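Unit 3: Comparing End Effectors on Household Objects

Reading before lab: the setup sheet for your arm, and the section on grasp types from Unit 2. Bring your log sheets from last time. If you lost them, copy your partner's before you come in.

What we are comparing

You will run the same short tasks with two different hands. The first is the Prostadska parallel gripper, with two flat padded fingers that open and close on one motor. The second is the Wusis hand, with several jointed fingers that can be driven one at a time or together from a preset. Both bolt to the same wrist flange, and both run from the Strömberg controller. The camera stays where it is for both hands. Do not move it between runs, even if you think you can get a better view.

The parallel gripper is easier to program. You give it a width and a force and it goes there. The multi-fingered hand needs a preshape, which is the position of the fingers before contact, and then a closing pattern. Most of the mistakes last term were in the preshape. People opened the hand too wide, came in at a steep angle, and hit the table with a fingertip before touching the object.

Choice of objects

We use things from a grocery store because they vary in ways that machined test blocks do not. For this unit, think about them in terms of stiffness and outline. A small bowl keeps its shape and can be taken by the rim. A plastic bottle that has been crumpled has a different outline every time it is turned. A candy bar is stiff enough but lies flat, so there is little height for the fingers to work with. A snack bag gives way under the fingers, and the outer surface can fold while the contents stay where they are.

The bag is the object to spend time on. When the fingers close on it, the film wrinkles, and the contact points shift after the motors have stopped. The finger position you read back from the controller tells you where the fingers are. It does not tell you how much of the bag is between them.

Placing into a drawer adds a second problem. The opening limits where the wrist can go, and a bag held by one side hangs at an angle, so its lowest point is not directly under the palm. Work out your release height from the lowest corner of the bag.

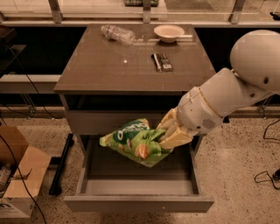 Gilang Wijaya objected to that last rule and would measure from the grasp point, with a fixed allowance for the hanging part, as the lowest corner is hard to pick out from a head camera when the hand is in the way. Either method is fine for this lab. Write down which one you used and stay with it for the whole set.

Settings

Start the Wusis hand at the low force preset. Raise it one step at a time, and only after a slip. Wait 1000 milliseconds after closing before you lift, so that the film has time to settle. Use the same wait for the parallel gripper – otherwise the comparison means nothing.

The saved poses are in the Lollia folder on the lab machine. Load the drawer pose from file 2377 and check it at slow speed with the hand empty. If the wrist stops short, the flange offset is still set for the other hand. Change the offset, save it under your own initials, and run the check again.

What to record

For each run, write the hand, the object, the preshape, the force step, and the result. Use the result codes from Unit 2. A bag that lands partly over the drawer front is a placement failure even if the grasp was good – log the two separately.

Also note any regrasp. If you stopped the arm and reset the object by hand, start a new line.

To hand in

One table per hand, and a paragraph on where the two differed for the soft objects. Leave out general remarks on which hand is better. Logs are due at the start of the next lab, on paper, with both partners' names.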